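Search tips, tools, recipes… Go

Keeping a Sandwich Robot Fed, Straight and Fairly Clean

By Minoru Chiba
Reading time: 7 minutes

I have written on this page about sharpening knives, about unsticking drawers and about the correct way to store a cast iron pan, on which subject I still get mail. In May I spent most of my evenings looking after a burger-building arm on a white table, and I can report that it needs the same things a drawer needs. Wipe it, keep it square, and find out what's rubbing before you buy anything.

What follows is for people who already have an arm bolted down and are now wondering why the second bun never lands where the first one did. Everything was learned at the Siddiqui bench, which is what we call the table, after the man who sold it to us and swore it was level.

Start with the table

A level table is worth a free afternoon. Put a spirit level where the tray will go, then turn it a quarter and look again. Shim the legs with something that won't compress, so put the folded cardboard away. I know it's right there. Cardboard is a shim until the first mopping, and afterward it's a sponge.

Check level again with the arm stretched out over the middle. A table that's perfect with the arm folded up can lean toward the work like somebody trying to hear the next booth's conversation. If the reading changes when the arm moves, the fault is in the legs or the mount, and no amount of teaching new positions will cure it. I taught new positions for 2 evenings before I accepted this.

Tighten the mounting bolts a little at a time, going corner to corner. Then draw a thin line of paint marker across each bolt head and onto the base. When the line no longer meets itself, the bolt has turned. It's the cheapest inspection system I own and the only one I use before coffee.

Holders: tape first, glue much later

Clear plastic brackets are a joy to look through and a pain to find when one comes loose. Tape them down while you're still working out where the food goes. You'll move them. You'll be sure you're finished, and you'll move them again because tomatoes turned out to be wider than you'd planned for. I've seen people reach for the strong glue on day one, and I've seen the same people on day three with a scraper and a changed outlook.

Before you press the tape down, wipe both surfaces with alcohol and let them dry. Tape over a film of bun grease holds just long enough for you to leave the room. Rub the ends hard with the back of a spoon, and fold one corner under to make a tab, so you can lift it later without chewing your fingernails off.

Once a holder is where you want it, trace its outline on the tabletop in pencil. Pencil wipes off a white top with a damp cloth and a bit of patience. Marker doesn't, ask me about the marker.

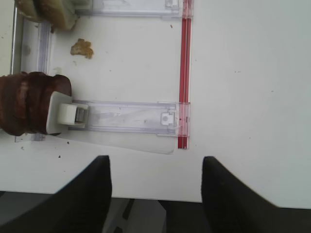

Crumbs get into everything, so settle on a route for cleaning and stick with it. I go from the high parts to the low parts and from the back of the table to the front, with a soft one-inch paintbrush kept for food work only. The brush gets into corners where a cloth just bunches up and pushes. Finish with a barely damp cloth. Soaking wet cloths turn crumbs to paste, and paste dries into something I've had to remove with a guitar pick.

Keep window spray and alcohol away from acrylic unless the maker of the sheet says otherwise, and if that sounds like it contradicts the advice about tape, well, it does. Use alcohol on a small patch of the underside where the tape goes, test a scrap first, and use mild soap and warm water for the rest. Acrylic that's been cleaned with the wrong stuff gets fine cracks at the edges. They look like frost, and they don't heal.

Paper towels scratch it, too. I didn't believe that until I held a panel up to the lamp.

The gripper

Fingers do the work and get the blame. Most of what looks like bad aim is a slippery fingertip, and most slippery fingertips have lettuce to thank. Wipe the inner faces between batches. If your fingers have pads, look at them under a raking light, with a flashlight laid nearly flat against the surface. A shiny stripe means the pad has been polished smooth where it touches. Swap both pads together. One new pad and one old one will turn a tomato slice like a door on a hinge.

For food, the grip has to be gentler than you'd like. My way of setting it is to begin with the force as low as it'll go and lift a bun half. When it drops, come up one step. When it stops dropping, come up one more step and leave it alone. Do it again for each ingredient, and write the settings on a card taped to the wall behind the table. The notebook I used before the card is somewhere. It has been somewhere for a while.

Fresh buns and day-old buns want different settings. Meat slices straight from the fridge behave themselves, and the same slices after an hour out have gone limp and will fold over whatever picks them up. Lettuce has no setting. You negotiate with lettuce each time.

Check that the tips meet evenly. Close them slowly on a strip of receipt paper and tug. Then slide the strip over to the other side and tug again. It should drag the same in both spots. If one side lets go early, something is bent or a screw has backed out, and you'll want to find it before the dinner crowd, or in our case before Mrs. Siddiqui comes down with her opinion.

Cables
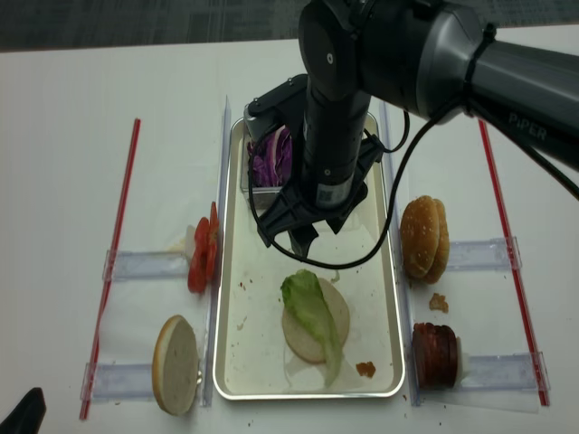
A cable needs enough slack to follow the wrist through its whole range and not an inch it could use to tour the tray. The way to find that length is to power down, support the arm and walk it by hand to every corner it'll visit, including the awkward one you only use for the last slice. Wherever the cable pulls tight, feed it more. Wherever it sags low enough to touch food, take some back at the next strap up.

Strap with hook-and-loop, snug but loose enough that the cable can still slide a bit under your thumb. Zip ties are fine for things that never move, such as my plans to tidy the garage. On a moving arm they bite into the jacket. If you must use one, clip the tail flush, because a cut tail at an angle will open your knuckle and you'll have to throw out the lettuce.

Wipe the cable whenever you wipe the fingers. It hangs over lunch all day and people forget it's a surface.

Loose wire on the floor behind the table deserves the same attention. Coil it, hang it on a hook, and keep it where a chair leg can't find it. We lost most of an evening to a fault that came down to my own left shoe.

Put the food in the same way every time

The arm goes where it was told. If you load the tomatoes a thumb's width farther back than yesterday, it'll pinch the place where they used to be, with great confidence. Push every stack up against its stop, then take your hands away and look at it from the side. Stacks that stand on edge like to slump after you've left. Give them a moment to do it while you're still there.

Slice tomatoes evenly and blot them. I use a Zutuvton slicer that came from a yard sale with 200 paper bags nobody asked for, and any slicer with a fixed gap will do as well. A hand-cut wedge in the middle of the stack throws off every slice behind it.

Shredded cabbage should be short. Long strands hang from the fingers and get carried off to places you hadn't considered. Cut across the pile a couple of times before it goes in its container, and shake off the water.

Brush the sesame off the bench when you're done. Seeds roll. I have found them in the tape measure.

A logbook, sorry

We keep a tally in a school notebook, and it has saved us more money than any tool. Date, batch, what was dropped, what was changed. At 750 picks I look at the pads whether they seem worn or not. At 4,000 I take the fingers off, clean the screws and put it all back with a drop of the removable kind of thread locker. Your arm may want a different rhythm, so read the manual before you borrow mine. Mine came out of our notebook, on our table, with our tomatoes.

Write down changes one at a time. The evening I adjusted grip, height and bun supplier in a single go, things improved enormously and I have no idea why.

Keep a spare set of pads, a spare strap, the right hex key and a roll of tape in one box under the table. Ours is an old Brirkus biscuit tin. Label it with something dull, or people will open it hoping for biscuits and leave the lid off.
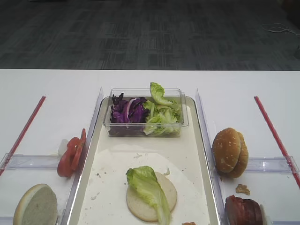
How do I stop the parchment from shifting when the arm presses down on the bun?

Start with the approach height. If the fingers come in at a slant, they push the paper sideways, so add a stopping point straight over the bun and bring the arm down vertically from there. Then check how far down it goes, as a release that's a hair too low will shove the whole sheet along. When it still creeps after both, put a small loop of food-safe tape under the paper, well away from where the food sits, and change it whenever you change the sheet.

Last job of the night

Park the arm folded over its own base before you switch it off, and keep a hand under it the first time, as some arms relax when the power goes and sit down hard on whatever is below. Empty the holders, wash the tray, prop it up to dry. Throw out the food that's been sitting. I unplug the supply at the wall as well, out of habit from the Elier toaster years, which I've covered elsewhere on this site at more length than anyone wanted.

Related tips
Unsticking a Drawer Without Taking It Out
What Soap and Warm Water Will Do for Acrylic
The Elier Toaster, Part Two
Paint Marker: Good Uses, Regrettable Uses
Your Letters on Cast Iron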